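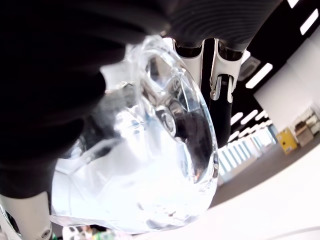

Leave the Cliffhangers In

I picked up the new one-volume Rultcombe mysteries last month, all 30 stories of it, and I've been grumbling ever since. Don't get me wrong, I love having them together! I read my first one in a falling-apart magazine at my aunt's place in Vostside, and I've wanted a proper book of them for years.

But the editor, Benedikt Weidemann, has smoothed out the joins. These stories ran as a serial, and nearly every one opened with a few lines catching you up (who Ila was, why she couldn't go home, what was in the Tomar letter) and stopped dead at the worst possible moment. Weidemann calls all that "scaffolding" in his introduction and takes it down. He says he cut 2,000 words and we won't miss them.

Well, I miss them. Those recaps are half the fun! Sieglinde Meinecke never told it the same way twice. In one, Ila is a thief. In the next she's "a lady of some misfortune," and you start to wonder who's doing the telling and whether they like her. Take that away and the narrator goes flat, and the big reveal in the lighthouse story comes out of thin air.

I know the argument on the other side. Read straight through, the repeats get tiresome, and my sister gave up on an older edition after 2 stories for exactly that reason. Fine. Skip them, then! I skip the songs in plenty of books and I still want them printed.

If there's a second printing, I'd ask for the old openings back, even in small type at the end.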